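Pikedix opens equipment planning service for hotels and serviced apartments that consider room robots

Pikedix announced in March a planning service for small hotel groups and serviced apartment operators that want to buy their first robots for room work. The service, named Luvau, helps the customer to decide which tasks are worth automating, how many machines to order, and what money must be kept for the years after the purchase.

The first customer is Yilma, an operator of 73 serviced apartments in two buildings. Yilma had already received three offers for robots, but the offers were difficult to compare. One gave a price per machine, one a monthly rent, and the third a price per cleaned room. Luvau put all three into one sheet with the same period and the same number of working hours.

"Many buyers ask first for the price of the robot," said Zinash Tefera, head of planning at Pikedix. "We ask them first to show us one apartment and every task in it. After this, the budget is much easier to write, and sometimes it is smaller than they expected."

What the service includes

A Luvau plan starts with a task list made on site. Each task gets a note on height, reach, the objects that must be handled, and how often it is repeated. Floors and corridors usually come out as simple tasks. Closets, shelves and bathrooms take more time to study, and they often change the choice of machine.

The customer then receives a budget in four parts: purchase or rent, installation, training of staff, and service with spare parts. Pikedix recommends that buyers keep 10 percent of the purchase price in reserve for the first year.

For Yilma, the list has 53 tasks. Pikedix advised the company to plan machines for 30 of them and to leave the others with the housekeeping team for now. High storage was one of the longest discussions. In a wall cabinet, the same upper shelf can hold a folded microfiber towel, a hair dryer with its cord, a slim flashlight and a tall box, and each of these needs a different grip. 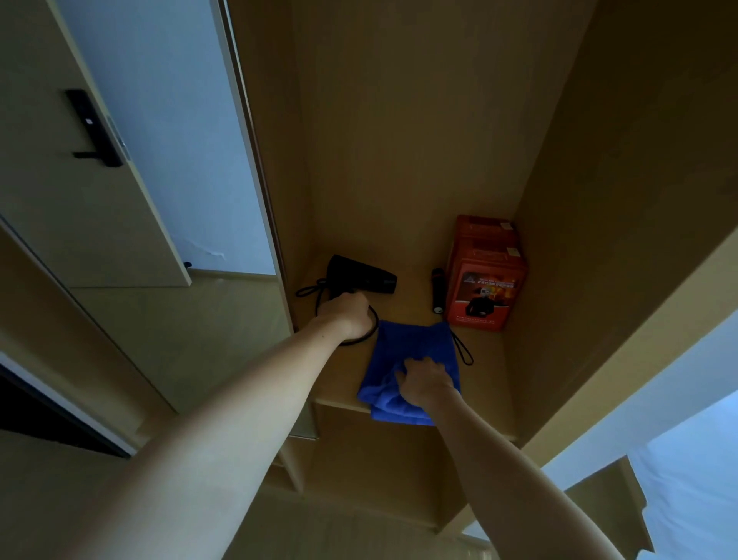
Price and availability

Luvau is available now for operators with 30 or more rooms. The price is fixed for each building and is agreed before the site visit. Customers who order equipment through Prorkamance, the leasing partner of Pikedix, can include the planning fee in their monthly payment. Customers are also free to use the plan with any other supplier.

The task list and the budget sheet stay with the customer after the project, and can be updated when a new building is added.

About Pikedix

Pikedix advises property operators on the purchase and maintenance of service equipment. The company does not manufacture robots.

Press contact: Zinash Tefera, Pikedix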